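Traveling to the coast with a toddler and a grandma, do we need a car?

Posted by Évan Langlois in Getting Around

Hi all! We've got a week booked in Prendside in August (seven nights, the first real vacation we've had since my daughter was born) and I'm going back and forth on renting a car. It's me, my wife, my mother-in-law, who walks fine but hates hills, and a two-year-old who hates everything with a seat belt. The apartment is up behind the old harbor, and the owner says it's a 12 minute walk to the beach. I don't know if that's owner minutes or real minutes.

What we'd like to do: beach most mornings, one day out at Osine for the market and the boat around the cliffs, and maybe an afternoon at the Jisance gardens if it isn't too hot. So that's two trips out of town at most. The rental place at the station quoted me a price that made me sit down, and then there's the child seat on top of that, and parking, which the apartment doesn't have.

On the other hand I keep picturing the four of us at a bus stop at 2 in the afternoon with a stroller, a cooler and no shade. Has anyone done it with just buses and the odd taxi? Do the buses take strollers unfolded? And is the hill as bad as it looks on the map? I'd love to hear from people who went with little kids, because all the guides I've found are written for couples with backpacks. We do pack light, but light with a toddler still means one huge suitcase.
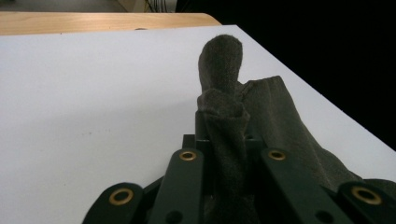

marlo_b
Skip the car for the week and rent one for a single day, that's what we did with our two boys. The owner's 12 minutes is right going down. Coming back up with a stroller it's more like double, and there's a stretch of steps near the church, so go around by the bakery street. It's longer but your mother-in-law will thank you.

For Osine the bus is fine. It leaves from the harbor, not from the station (we got that wrong on the first day, ha) and you want the early one, because by ten it's full of people with beach umbrellas. Our driver let us keep the stroller open at the back, but another one made us fold it, so be ready for both. Get your boat tickets before you go look at the market. The kiosk had a long line by the time we'd finished eating peaches and wandered back.

Jisance is where I'd want the car. The bus only goes up there a few times a day and the stop is on the main road, with a dusty walk to the gate and no sidewalk for part of it. We did the gardens and the lake beach behind them on our car day and it was the best day of the whole trip! My youngest still talks about the turtles.

tidewatcher
bus is ok. don't go on Monday, market's closed

Pilar in 4B
I'm going to disagree a little with the first reply, since I don't think you need the car even for one day. We took a taxi to the gardens with my parents and booked the same driver for the way back, and it came to less than a day's rental once you count the child seat and gas. We used Van Leeuwen, they have a little office across from the ferry dock. Ask for the price before you get in and tell them you need a seat for a two-year-old, because they only have the one and it goes fast in August.
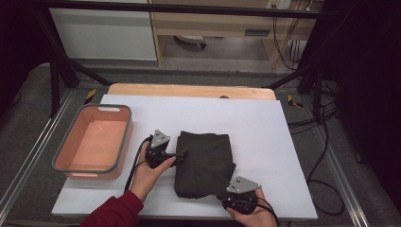
Also ask them about the ride up from the beach. We ended up doing that nearly every evening, everybody sandy and cranky, and it's such a short trip that we stopped feeling guilty about it by the third night. In the mornings we walked down and picked up breakfast on the way. The only time I really missed having a car was for groceries, so do one big shop the day you get in (the supermarket by the station delivers if you spend over 100, or it did when we were there) and then you only have to carry milk and bread up that hill.

One more thing about the bus stop you're picturing. The harbor one has a roof and a bench. The one at Osine doesn't, so bring hats and wait in the café next to it until you see the bus come around the corner. It stops long enough for you to pay and get across the street.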